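Comment un robot apprend-il à ranger un chiffon ?

Toi, quand tu ramasses un chiffon, tu ne réfléchis pas : ta main s'ouvre, se referme, et hop ! Un robot, lui, ne sait rien faire du tout tant qu'on ne lui a pas donné un programme. Et écrire ce programme ligne par ligne serait très, très long, parce qu'un tissu change de forme dès qu'on le touche.

Alors Monique Baudry et Shafiq Weerakoon, qui préparent le logiciel Skinach, ont choisi une autre méthode - celle du professeur et de l'élève. Une personne fait les gestes avec des capteurs sur les mains, et l'ordinateur note tout. Les petits carrés noirs et blancs dessinés sur les cubes lui servent de repères : grâce à eux, il calcule où se trouve chaque main et de quel côté elle est tournée.

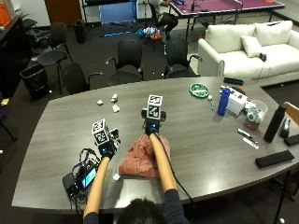
Pourquoi faut-il recommencer le même geste si souvent ?
Un seul exemple ne suffit pas au logiciel pour comprendre ce qui compte vraiment. Skinach en a déjà étudié 2 770, avec des tissus pliés, roulés ou tout en boule.

Ensuite vient l'entraînement. Le programme regarde le début d'un geste et essaie de deviner la suite, un peu comme toi quand tu devines la fin d'une histoire. S'il se trompe, il corrige ses calculs et il recommence, jusqu'à 479 fois dans la même journée !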